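Chore robots: the questions we keep getting

Ilteck helpdesk, last updated June 2022

Put together quickly because the inbox is full of the same stuff. Will tidy up later. Short answers first, longer ones further down.

Can a robot do my housework yet?

No. Bits of it, sometimes, slowly. Hoovering yes, if you count the round ones. Mowing, same. Anything with hands, not yet, not at a price you'd pay.

But I saw a video of one folding towels?

So did we. Check the corner for "x10" or similar. Also check if the towel starts flat, on a clear table, same colour every time. Then picture your own laundry. Socks, a bra, something inside out.

What's so hard about cloth?

It hasn't got a shape. A mug is a mug whichever way up. A tea towel is a diffrent thing every time you drop it. The arm has to find an edge, get one layer and not two, lift, and not drag the lot off the table. People do this while talking on the phone.

Two-finger grippers are OK at pinching a corner. Bad at smoothing. You need something flat for smoothing, or two arms, and two arms is double the money.

What about putting things away?

Better. Picking up one solid thing and putting it in a box is the nearest to working of all the chores people ask us about. Solid, not too shiny, not too heavy, not touching its neighbour. Break any of those and it gets worse fast.

How often does it go wrong?

Depends what you ask. In our own tests last October we ran 300 pick and place tries with hard objects and 25 of them failed. Mostly drops. Cloth we ran 50 times, one fold each, and stopped counting fails once it was past half. Those are our numbers on our bench, don't quote them for anyone elses kit. 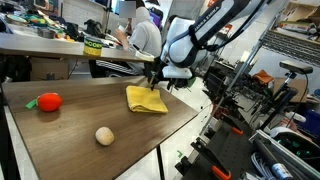

Shops and small workshops ask a slightly different thing, which is will it pay for itself. Packing the same item into the same carton all day, yes, quite likely. Mixed orders, no. Returns, definitely no. A bag of returns is basically laundry.

Giannakopoulos (the bakery supplier, they let us say so) put an arm on tray stacking. Works. Same tray, same height, same place. They tried it on folding the cloth covers as well and went back to doing that by hand after a week.

Can it wash up?

Load a dishwasher, sort of, with your plates and your machine and a lot of setting up. Scrub a pan, no. Water and motors, you'd want sleeves on everything. Glass is a pain too, depth cameras see straight through it or see nonsense.

Can it cook?

Stir, yes. Peel a potato, people are working on it. Pick the potato up, fine. Knowing when it's done, no. Wouldn't leave one alone with a hob.

Do I have to program it?

Less than before. Plenty of arms now let you grab hold and move them through the job by hand, then play it back. Great if nothing moves. Move the table a hand's width and it'll happily pick up air. The learning type, where you show it the job over and over, copes better with things being moved, but it wants a lot of showing. Mirnach, one of our training jobs, took 700 demonstrations for wiping and folding together and still won't do a towel it hasn't seen.

Is it safe with kids or a dog about?

The lighter arms stop when they bump something. Depends what they're holding though. An arm that stops on contact is still a problem with a kitchen knife in it. Our advice for now is not at home, full stop.

How much?

Arm, gripper, camera, something to bolt it to, computer. Arm is the big one. More than a decent used car before you've got to the gripper. We don't print prices, they go out of date, email us.

Can I rent one for a weekend?

No. You'd spend the weekend clamping things down and plugging in cables. Longer hires yes, workshops only, see the Flurnus page.

What's Flurnus?

Our hire scheme. Arm on a stand plus somebody to set it up. Not for homes, see above.

So when?

Don't know. Anyone giving you a year is selling something. Guess from the bench: sorting hard objects into bins first, wiping tables second, and laundry a good way behind both. Ironing, don't ask.

Should I wait before buying a dishwasher / tumble dryer / whatever?

No!! Buy the dishwasher. It's a robot that works.

Can I come and see one going?

Wednesdays, afternoon, by email only. Flat shoes please, cables on the floor. If you've got an awkward item you want tried, bring it, nothing wet or breakable. Duvet covers no longer accepted.

My question's not here

Mail the helpdesk, put CHORES in the subject or it goes to accounts. Reply in a few days, longer if we're testing.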